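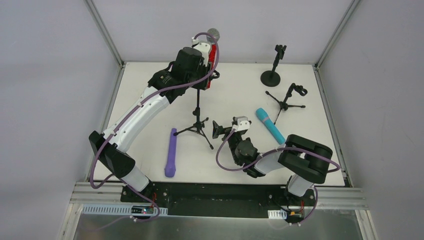
Red handheld mic in the left gripper, upright.

Peltdale test kitchen notebook
April, started 6:40 am

Whey caramel, batch 13

Finally one I want to eat with a spoon straight out of the pot. Writing this down while the tray sets because I know I'll forget half of it by lunch.

Whey is from the Janssen yogurt we strained overnight, so it's the sour kind. Batches made with sweet whey from the fresh cheese were nice enough but tasted like any milk caramel. The sour one has a real tang at the end, almost like dried apricot, and it makes you go back for another piece.

What went in:
584 g whey, strained twice through cloth
327 g white sugar
85 g butter, unsalted, cold, cut small
heavy cream, one small carton
flaky salt, two pinches
baking soda, a very small pinch

Whey went in the wide Torari pan on medium. I've been using the tall pot up to now and I'm a bit embarrassed about it, the wide pan is so much faster! It foamed up once early on, I skimmed it, and after that it behaved. Took it down until it was the color of weak tea and just starting to coat the spoon. Ragnheiður Hjaltested told me weeks ago to stop there and let the sugar do the rest, and I kept pushing it further and getting sand. She was right. (Ragnheiður, if you're reading this, yes, in writing.)

The soda goes in at this point, off the heat. It fizzes a lot. Last time I used too much and the whole thing tasted of soap, so this was just what stuck to the tip of a butter knife. Should weigh it next time, but the big scale doesn't read that low. Ask if we can borrow the little one from the bread side.

Dry caramel in a second pan. Sugar in a thin layer, no stirring until the edges melted, then swirling. Went a shade darker than batch 12, a proper copper. Warmed the cream and the whey together before pouring, which calmed the spitting down a lot. One lump of hard sugar formed anyway and melted back in after a minute of patient stirring.

Cooked all of it together until a drop in cold water made a ball I could squash between two fingers. The Dekau thermometer was reading all over the place again, so I went by the water test only. It needs a new battery or a decent burial. Butter in at the end, a few cubes at a time, then salt.

Texture: smooth! No grain on the tongue at all, even on the bits scraped from the side. Batches 9 through 12 all had at least a little. I changed two things at once (pan and stopping point), so I can't say which one fixed it. I think stopping early. Milk sugar gets crowded when the whey is too thick and that's what comes out gritty, at least that's how I understand it.

Taste, warm: butter first, then dark sugar, then sour. A bit of cheese rind in the background that I love and someone else might not. The salt could come up. Maybe a third pinch on top of the tray where you can feel the flakes.

Taste, cooled on a saucer: tang is stronger, sweetness drops back. Better than warm, I think.

Tried a spoonful on other stuff while it was still loose:
- on toasted rye: wonderful, eat this every day
- over baked apple: good, but the apple was sour too and they fought
- stirred into black coffee: split into little threads, drank it anyway
- with a slice of sharp cheddar: oh yes

Next batch, same everything, but back in the tall pot so I know about the pan. Then one with half brown sugar. I'd also like to try a looser version for jars, with more cream and a shorter cook, since the spoon test went so well.

Tray is on the second shelf of the walk-in, lined with parchment, cover is on crooked. Please don't cut it before tomorrow. The end piece is already missing, that was me.

11:15, checked it. Firm at the edges, still soft in the middle. Left it alone.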